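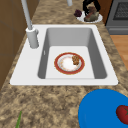
Burgundy suede ankle boots, bought in June, only started wearing them properly now its cooler, and the dye is coming off on everything. Tights, socks, the hem of my cream trousers, even my heels are pink when I take them off. They're the Vachon ones with the side zip and the block heel, from the Trullgate outlet. Lovely boots otherwise and properly comfy. I've had two goes at washing the tights by hand and the water goes red every time. The only sink I've got is the white one in the kitchen with the deep basin, and I don't fancy it turning pink as well, so I've stopped there. No bath here, only a shower.

What I need to know:

Can you stop the dye coming off the INSIDE of a suede boot? Everything I read is about the outside. Outside is fine, I did the protector spray twice.

Is there any saving the cream trousers? Cotton with a bit of stretch. Mark is all round the back of the left hem, about where the zip is. I have not put them through the machine yet.

And is it worth taking them back? Receipt is somewhere. Worn maybe a handful of times, soles have marks on.

Don't want to spend a lot. Wedding in a couple of weeks and I was going to wear them with a pale grey midi dress and nude tights, which now looks like a terrible idea.

asked 11th September
Viewed 1,483 times
Tags: suede, boots, dye transfer, tights

Edit - someone asked in the comments if the lining is leather. Label says leather upper, "other materials" lining and sock. Feels like thin suede at the heel and something more fabricy towards the toe. The heel bit is the bit that bleeds.

Edit again - and yes they got damp once, walking back from the station. Not soaked. Was rubbing off before that though. 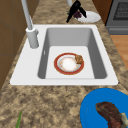

The kitchen sink, tall tap at the back corner.

2 answers, sorted by most helpful

Adom Kpodo
1,370 points

Did shoe repairs for a good while so seen this a lot. Dark reds are the worst, then navy. The heel grip inside is often the same suede as the outside, only turned round, and it's got loose dye sitting in the nap. Your foot gets warm, bit of sweat, off it comes. The spray does nothing for it and please don't spray the inside, it'll stink and it can irritate your skin.

What I'd do, in this order.

Brush the heel part inside with a dry suede brush, or an old stiff toothbrush. Do it over newspaper, you'll get a surprising amount of red dust.

White cotton cloth, barely damp - wrung out as hard as you can - and wipe the heel area. Fresh bit of cloth each wipe. Carry on until it's coming up pale. It won't come up totally clean, don't chase it or you'll wear through the nap.

Then one capful of white vinegar in a mug of cold water, dab on, same cloth method. People will tell you vinegar "sets" dye. Doesn't really, not on suede that's already finished, but it does seem to lift the last loose stuff. Try a small patch low down first.

Stuff with plain white kitchen roll, not newspaper this time as the ink comes off. Leave two nights away from the radiator. Change the paper once.

After that stick in a pair of heel grips, the self-adhesive leather or fabric sort in a light colour. Hekent do a beige pair that's long enough to cover most of the bleeding area on an ankle boot. That's the real fix, it puts a layer between the suede and your tights. Makes the boot a touch snugger so try before the wedding.

Trousers: cold water only, no tumble dryer, no iron until the mark is gone. Heat is what makes it permanent. Soak in a bucket or washing up bowl with an oxygen bleach powder that's ok for colours, few hours, rinse, look at it in daylight, repeat. Same for the tights if they're cotton. If they're nylon I'd bin them to be honest, nylon grabs red dye and hangs on.

As for the sink, just use a plastic bowl stood in it and tip it away with the cold tap running. If you get a pink ring a bit of bicarb paste shifts it when it's fresh.

Taking them back - depends on the shop. I would ask. Dye ruining your clothes after a few wears is a fault in my book, scuffed soles or not. Take the trousers with you, or a photo. Ask nicely for the manager. But do that BEFORE you do any of the above, once you've had vinegar in them they'll say you caused it.

For the wedding I'd wear something else on your feet, or wear the boots with tights in black or burgundy. Not pale grey and nude with these, not yet.

Reply from asker: thankyou, this is brilliant. Found the receipt in a coat. Going to try the shop first and if they're rubbish about it I'll get the heel grips. Burgundy tights with grey might look quite nice??

Reply: They would. Matt ones, not shiny.

dreldale_lou
new member

had the same with a navy pair, i just wore old black socks for a few weeks and it stopped on its own. never did anything to them. the trousers i cant help with sorry, mine went in the rag bag. there's a long thread on the shoe care board, nearly 3,000 posts, most of it arguing about vinegar but someone on there got red out of a white shirt with washing up liquid and cold water, left overnight

also dont wear them with bare feet, took days to get it off my ankles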